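Teaching two arms to fold a T-shirt by remote control
Project report, Arka group, robotics module
27 Feb 2026

When we picked our topic I voted for laundry, mainly as I hate doing it. The plan was simple enough on paper: one of us drives a pair of robot arms through folding a T-shirt, we save everything, and the arms learn from the recordings. We ended up with 80 recordings, and I drove far more of those than I'd planned to!

Each run saves the view from the wrist cameras as well as the one from overhead. I hadn't realised how odd a shirt looks from the wrist until I had to sort through the clips. 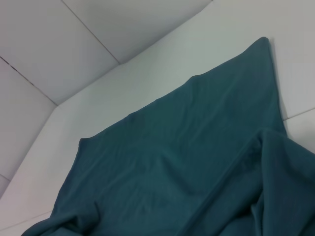

Wrist view: all wrinkles and one pointed corner.

Driving the arms took me ages to get used to. We used the Irkine hand controllers, one per arm, and my left hand kept copying my right (try patting your head and rubbing your tummy, it's that). My first proper fold took 2488 frames. By the end of the second week I had one down to 1028, and I was very smug about it.

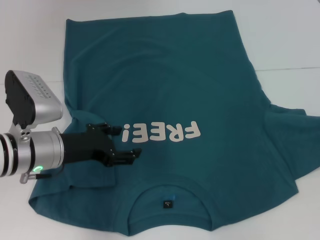
My biggest headache was deciding where a recording should start. At first I'd begin wherever the arms happened to be, and the trained model then dithered at the start of every attempt. So I made myself a rule: shirt spread out, hem at the far side and FREE! upside down to me, fingers open just over the cloth by the sleeve, then press record. It's a dull rule but the dithering mostly went away.

Sleeves were still a pain. If one was tucked under, I had to choose between pulling it out and folding it in, and I wasn't consistent, which the model copied faithfully.

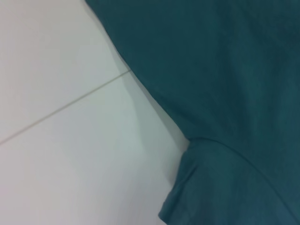 Close up on an edge, with a folded bit sticking out and a curved seam.

I went back and labelled the clips by hand, using the Hegarty viewer, and threw out the ones where I'd changed my mind halfway. Boring evening, much better data.

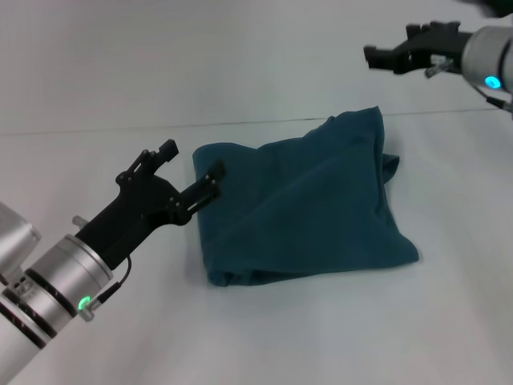

Both arms in view, left gripper open beside the bundle.

Next up in March is the Gorkmont demo day, where we have to run 2 shirts back to back. I still want to redo the sleeve recordings before then, slower and all the same way round.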